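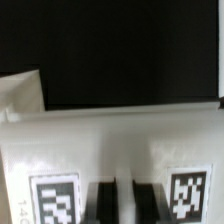 # Girkari D2 Dormitory Smoke and Heat Alarm Set

The Girkari D2 is a linked smoke and heat alarm set for boarding schools, hostels and other buildings where a lot of people sleep on the same floor. It is sold by Cullcombe Safety Supply as a base set, with extra heads, call points and sounders available separately.

The D2 replaces the D1, which is no longer made. D1 heads will not pair with a D2 panel. D1 mounting plates can stay on the ceiling, as the screw pattern and the twist lock are the same.

## What comes in the base set

- Control panel with key lock and backup battery
- Smoke heads, with mounting plates
- Heat heads for kitchens, laundries and boiler rooms
- 2 manual call points with reset keys
- Corridor sounder with strobe
- Zone labels, blank, for the panel door
- Log book
- Installation guide and wall chart

The number of heads depends on the set you order. Read the ordering notes before you choose, because the panel is the same in all of them and it is cheaper to start with the right number of heads than to add them one by one.

## Where it is meant to be used

The set is designed for sleeping blocks of one or two floors with a common corridor. Each dormitory room gets its own smoke head. Long open dormitories need more than one, and the spacing table in the guide covers flat ceilings, pitched ceilings and ceilings with exposed beams. If your roof has no ceiling under it, talk to us first. Smoke under a bare metal roof can behave differently on a hot day, and heads fitted at the ridge may be slow to respond.

Kitchens and laundries should have heat heads. A smoke head over a cooking area will go off at every meal, and after a week of that somebody will take it down.

The D2 is not a sprinkler system and does not put out fires. It gives warning. It also does not replace a fire plan, marked exits or regular drills, and it should not be the only thing a school spends money on if the dormitory windows are barred or the doors are locked from the outside at night. Fix those first.

## How the panel works

The panel shows each zone on its own row. When a head trips, the row lights red, the panel buzzer starts and every sounder in the building goes off together. There is no staged alarm in the standard setting. Some schools ask for a delay so that the matron or housemaster can check the room before the whole block is woken up. The delay can be switched on with the engineer key, per zone, but we leave it off when we ship and we suggest you leave it off at night.

Silencing the sounders takes a key. Resetting the panel takes the same key and a press on the reset button, held until the row goes dark. If the head is still in smoke it will trip again.

Faults show in amber. The common ones are:

| Panel shows | Usual cause | What to do |
|---|---|---|
| Amber, single zone, steady | Head removed from its plate | Refit the head and twist until it clicks |
| Amber, single zone, flashing | Dirty chamber | Clean with the soft brush, then replace if it comes back |
| Amber, all zones | Loop wiring broken | Call your installer |
| Amber, battery | Backup battery low or unplugged | Check the plug, then replace the battery |
| No lights | Mains and battery both out | Treat the building as having no alarm |

The last line in the table needs saying plainly. If the panel is dead, somebody has to stay awake and walk the block until it is working again. The log book has a page for this.

## Tamper reporting

Heads in student rooms get covered, unscrewed and painted over. The D2 reports a removed head right away and writes it to the panel memory with the time. It can also detect a covered head, but this check runs on a timer and is slower. Tape with holes in it may not be detected at all, so a visual check by staff is still needed at the start of each term and after any long weekend.

The manual call points have a hinged clear cover. Lifting the cover sounds a local beeper without setting off the main alarm. In our experience this cuts down on prank calls more than any sign on the wall.

Panel memory can be read on the screen or copied to a memory stick through the port behind the door. The file is plain text. It holds 131 events and then starts writing over the oldest, so copy it at the end of each term if your school keeps records.

## Power and wiring

The panel needs a permanent mains supply on its own breaker. Do not wire it to the dormitory lighting circuit — in many schools that circuit is shut off at lights out. The backup battery will run the panel for 27 hours with no alarm sounding. Running the sounders uses it up much faster.

Schools with frequent power cuts should look at the Pillwood battery cabinet, which fits below the panel and uses the same key. It is heavy and needs a solid wall.

Use fire-rated cable for the loop. We do not include cable, as the length and type vary too much from one building to the next. Rodent damage is the main reason for loop faults in older blocks, and metal conduit is worth the extra cost anywhere the cable runs through a roof space.

## Testing and care

1. Press one call point every week, a different one each time, and write it in the log book.
2. Brush the smoke heads every term. More often near dirt roads or playing fields.
3. Test the backup battery by switching off the mains breaker and leaving it off for an hour.
4. Replace the battery when the panel asks for it or at the date written on its label, whichever comes first.
5. Replace all smoke heads at the date printed on the inside of the plate.

Tell the students before a sounder test, and tell the neighbors if the block is near houses. Do not tell the students before a drill.

## Ordering notes

Cullcombe ships the D2 in small, medium and large sets. Count sleeping rooms, corridors, stairwells, kitchens and stores, then use the sheet on the inside of the catalog cover. Buildings on the same site can share one panel if they are joined by a covered walkway and the loop stays under the length given in the guide. Separate buildings need separate panels.

Schools that want to connect several panels to a gatehouse or office should add the Seneviratne repeater. It shows the building and zone and has its own buzzer. It cannot silence or reset the panels, so someone still has to go to the building.

Orders placed before November are normally delivered ahead of the long break, when most schools prefer to do the work. Installation must be done by a licensed electrician. We can supply a list of installers who have fitted the set before, but we do not employ them, and prices for labor are between you and them.

## Warranty

The panel and sounders are covered for 2 years from delivery. Heads and call points are covered for the same period against faults, but not against paint, water or impact. Batteries are not covered once installed. Keep the delivery note, as the serial number on the panel door has to match it for any claim.

Spare keys are sold in pairs. We need a letter on school paper before we send them.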